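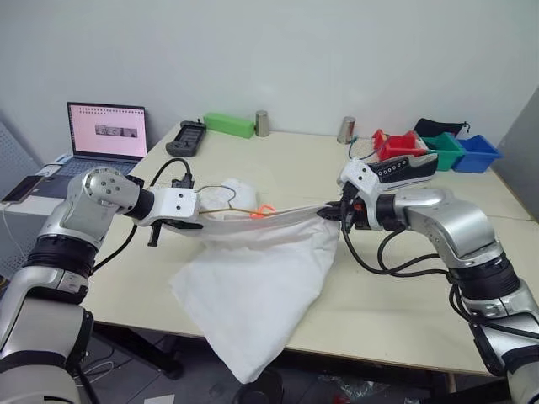 Sondwood Shoe and Bag Reuse: progress report to the Brultholm Fund, second period

Period covered: up to the end of February

Summary

The grant pays for the sorting and packing of donated shoes at the Jadton unit, the cloth bags they go out in, and delivery to the schools and hostels on our list. In this period 821 pairs came in and 400 were bagged and sent out. A further 114 were set aside for repair. The remainder is on the shelves at Jadton waiting for sizes to be matched to requests, apart from those that were past use and went for recycling.

We are behind on deliveries and slightly ahead on intake. Spending is within budget.

Intake

Donations came through the collection points at Jadton and through the two shops in Cordero that agreed to keep a bin by the door. The Cordero bins fill quickly after the school holidays and then slow down. Children's sizes are still short. Adult trainers make up most of what we receive, and many of them are in good enough order to go out after a wipe and a change of laces.

In the first period we accepted shoes tied together by the laces or loose in carrier bags. Too many pairs were being separated. Donors are now asked to put an elastic band round each pair before it goes in the bin, and the number of odd shoes has dropped. Odd shoes are kept for one month on the bottom shelf and then recycled.

Packing

Each pair goes into a cloth bag with the size written on a card tag. We changed from paper bags to cloth at the start of this period, as proposed in the application. The paper ones split at the bottom when boots or heavier trainers were put in, and they could not be used again.

The bags are plain white cotton. They are soft and do not stand up by themselves, so the mouth has to be held well open while the shoes go in, one at a time, heel first. Packing one pair takes longer than it did with paper. We had allowed for this, but not for enough of it, and it accounts for part of the delay in deliveries.

The following was settled on during the period and is now the routine at the packing table:

Shoes are checked for stones and old insoles before they reach the table.
The bag is opened fully and the seams at the bottom pulled out.
First shoe in, sole to the side of the bag. Second shoe in, sole to the other side.
Tag tied on and the bag put in the crate for its size.

Bags are washed when they come back to us. Of the first batch sent to the hostels, most have been returned. The schools have been slower and we have asked them to keep a box at reception. The cotton creases badly in the wash. We tried ironing and gave it up.

Repairs

The 114 pairs set aside mostly need new laces, loose eyelets seen to or soles glued. The glue we budgeted for was poor on rubber and we have changed it within the same budget line. Anything needing stitching is held back until the end of the period and done together.

Deliveries

Deliveries went to 7 sites against a target of nine. The two that were missed are both beyond Cordero and depend on the van, which was off the road for part of the period. They have been rebooked and will be reported on next time. Sites were asked to send their size lists in advance. Five did so. Where no list came we sent a mixed crate, and a fair number of pairs were returned as the wrong size.

Premises

The Jadton unit is adequate. The shelving bought with the first payment is up and full. The packing tables are at a comfortable height for standing work. Lighting over the repair bench is still weak and we intend to replace the fitting from the small works line, if the Fund agrees. There was a leak by the side door in January. No stock was lost and the landlord has repaired the gutter.

Spending

Bags and tags: on budget.
Van hire and fuel: under, owing to the missed deliveries. We ask to carry this forward.
Repairs materials: slightly over, owing to the change of glue.
Rent and power: on budget.

Next period

We plan to clear the shelf backlog before taking on any new collection points. A request for children's sizes will go to the primary schools in Sondwood before the Easter break. The two missed sites come first on the van schedule. We would also like to order a second batch of bags in a larger size, for boots, and will send a quote separately.

Decisions requested from the Fund

Carry forward of the unspent van hire and fuel money.
Use of the small works line for the light fitting.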